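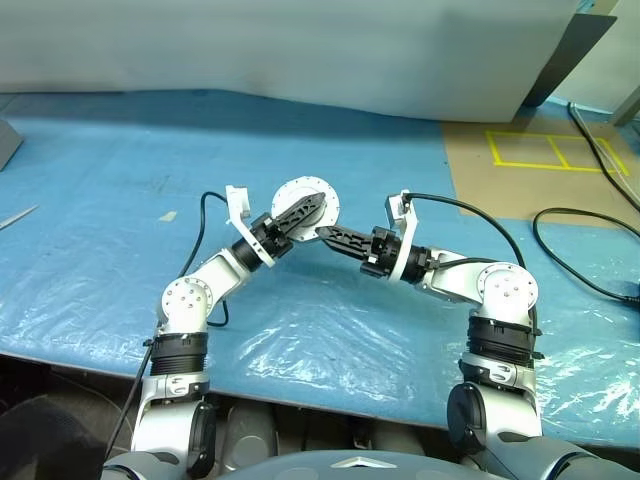
Two arms over a table covered with light blue plastic sheet.

Pulow table sheeting, 280 x 100 cm, reviewed after a summer of use

I refinish chairs and small cabinets at home, and the table I work on is the same one we eat at. For years I covered it with newspaper. Newspaper soaks through, it sticks to varnish, and it moves when you lean on it. In July I bought a roll of Pulow sheeting from Hämäläinen, the hardware store near us, and have used it for most jobs up to now.

The sheet comes folded inside the roll, so the first time you open it there is a hard crease down the middle. I expected that to go away overnight. It took three days with books on it, and I can still feel it under my hand when I sand something flat. Small parts with round edges roll toward the crease and stop there. If you do fine work, put a board on top.

Grip is better than I thought it would be. On our oiled birch table the sheet stays put as long as it hangs over the edge on both long sides. On a smooth painted table at my sister-in-law's it slid every time I pulled a brush toward me, and we ended up using four spring clamps. The package says no clamps are needed.
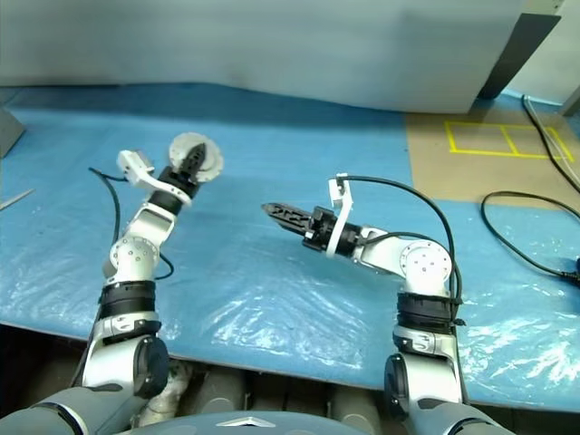
Can you use it with a heat gun?
Keep the heat gun away from it. I held mine at 30 cm for a short while on the low setting and the sheet went wavy, and it stayed wavy after it cooled.

Cleaning depends on what you spill. Water-based paint peels off in one piece the next morning, and this is the best thing about the product. White glue does the same. Oil stain wipes off if you get to it within the hour, and after that it leaves a yellow mark that does no harm but looks bad. Epoxy comes off if you bend the sheet sharply under it. Shellac did not come off at all. Acetone made a dull patch right away, so I now do anything with acetone out on the porch.

Vilja Koskela, who shares the shed with me in the warmer months, tried hers for cutting fabric. She reports that a rotary cutter goes straight through it, even with light pressure. I would call that normal for plastic sheeting, but the label shows a pair of scissors and a ruler, so I can see why she tried.
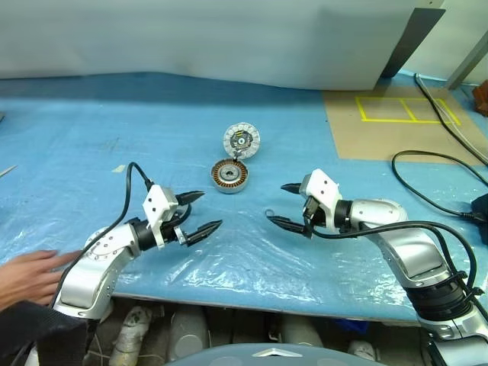

Blue protective sheet on a worktable.

I also had a sheet from Akel, left over from last year. It is thinner and a little wider, and it lies flat as soon as you unroll it. It tears easily, though. Mine split at a corner the second time I folded it. With the Pulow I have folded and unfolded the same piece some 30 times, and the only damage is one small hole where I dropped a chisel.

There is a smell at first. I hung the sheet over the railing for an afternoon and it was mostly gone – my husband says he could still notice it at dinner.

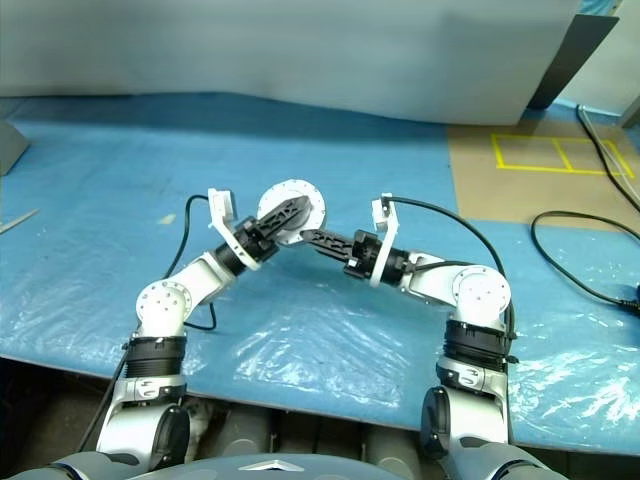 Storage is the other weak point. The cardboard tube is too narrow to get the sheet back in once you have used it, even if you roll it tightly with two people. I keep mine on an old curtain rod with a rubber band at each end. Folding works too, but then you get more creases, and we are back to the problem with the parts rolling around.

Good for: painting, gluing, water-based varnish, potting plants.
Not good for: heat, acetone, shellac, cutting.

I have bought a second one for the shed. Four out of five.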